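折纸与纸艺活动项目中期进展报告

提交单位：Drovumus 纸艺工作室
资助方：Gevham 基金
报告期：三月至十一月

一、关于这份报告

感谢 Gevham 基金在这一年里对我们的支持。按照协议，我们应当在中期提交一份进展报告，说明工作做到哪里，钱用在哪里，还有哪些地方没有做好。中文不是我的母语，有些句子可能写得不够自然，请各位谅解。如果有不清楚的地方，我愿意再作说明。

项目的目的与申请书里写的一样：整理一套适合初学者的折纸教材，从最简单的纸飞镖开始，每一个折法都配有文字说明和练习用纸。教材完成以后，将免费提供给 Itel 社区中心和 Siqueira 图书馆使用。

二、已经完成的工作

申请书里计划的折法是 11 个，到目前为止，有 7 个已经写好说明，并且由初学者试读过。其余的折法还在修改。进度比原来的计划稍微慢一点，主要的原因是我们把第一课重新写了两次。

第一课教的是纸飞镖，就是一种窄长的、一头尖的折纸。这个形状看起来很容易，可是初学者在最后几步常常做错。旧的说明书只写“对折，压平”，没有写应该先压哪一边，也没有写尖的一头应该朝哪个方向。新的说明统一规定：纸放在桌面中间，尖的一头朝向折纸的人。以后的每一课都用这个方向，读者不需要每次重新辨认。

我们也决定第一课只用黄色的纸。在米色的桌面上，黄色比白色容易看清楚，颜色又不会太深，折痕的阴影还能看得见。

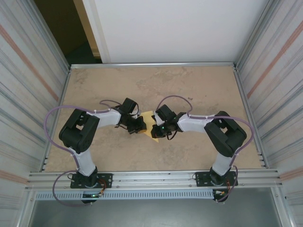
三、用纸与经费

本报告期内共购买练习用纸 4,000 张，其中 1,000 张已经分给 Itel 社区中心，剩下的存放在工作室的柜子里。分给社区中心的纸全部是黄色，正方形，没有印花。Siqueira 图书馆希望等教材全部完成以后再领取，我们同意了这个安排。

买纸的费用没有超过预算。印刷费用目前还没有发生，因为教材没有定稿。我们请求把印刷费用保留到下一个报告期使用，不改作其他用途。详细的账目已经放在附表里，收据的复印件也一并提交。

有一件事需要向贵方说明。第一批纸比较薄，反复折两三次以后，折痕的地方容易起毛，纸尖也会变软。我们与供货商联系以后，第二批换成了稍厚的纸，价格略高，差额由工作室自己承担。第一批纸没有浪费，现在用来做试折，试折用过的纸收集起来，按折法分开放在信封里，写上试折的步骤。

四、试折中发现的问题

试折的方法很简单：按照说明一步一步做，每一步做完以后停下来，把纸平放在桌面上，检查形状与说明是否一致。检查的时候主要看两个地方，一个是尖端，一个是较宽的那一边。

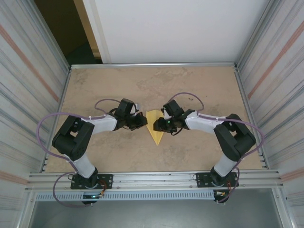

如果较宽的一边不整齐，一般是第一次对折的时候两个角没有对准。这个错误在开始时很小，到后面会越来越明显，而且不能补救，只能打开重新折。所以我们在说明里增加了一句提醒，请读者在压第一条折痕以前，先检查两个角。增加这句话以后，试读的人表示第一步比以前容易理解。

另外一个问题是用词。旧说明里同时有“翻”“转”“反”三个字，意思很接近，初学者会混淆。新的说明只保留两个词：“翻面”表示正面变成背面，“转向”表示纸仍然平放，只改变方向。每个词第一次出现的时候都有解释。

我们还改变了字的大小和行距。Siqueira 图书馆的读者里有不少老年人，他们反映旧的字太小，一边折一边看很吃力。现在每一步单独占一段，两步之间空一行。这样做会增加页数，但是我们认为值得。
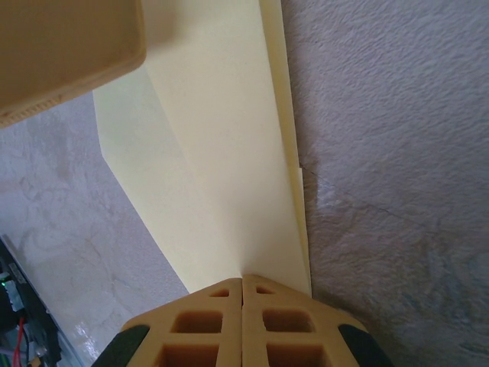 第一课里最难写的部分是斜折。直的对折有纸边可以对照，斜的折痕没有，读者只能依靠角和角的位置来判断。我们试过画虚线，也试过用文字描述角度，效果都不太理想。后来的写法是让读者看两个面的深浅：斜折痕压好以后，一面的黄色偏绿、偏淡，另一面偏暖，分界线应当一直通向尖端。右边那条窄的折边也要写清楚，它比纸面稍微高一点，旁边有一道浅浅的影子，读者看到影子就可以找到折边的位置。尖端捏住的地方有小的皱纹，这在练习阶段是可以接受的，说明里也写明了，避免读者以为自己做错，又从头开始。

五、下一阶段的计划

下一个报告期，我们准备完成以下工作：

完成其余折法的说明，并请没有学过折纸的人试读。

统一全部课文的用词，把“翻面”和“转向”的规定放在教材的第一页。

与 Itel 社区中心商量使用教材的时间。目前中心提出的时间是下午两点以后，我们可以配合。

取得两家印刷厂的报价，报给贵方以后再决定。

存在的困难主要是时间。修改说明比我们预想的慢，一句话常常要改很多遍。如果到明年三月仍有折法没有定稿，我们希望先印刷已经完成的部分，其余的作为补充册，以后再印。这个办法是否符合协议的要求，请贵方给予答复。

Drovumus 纸艺工作室 教材负责人

附：经费使用明细表、收据复印件、第一课说明修改稿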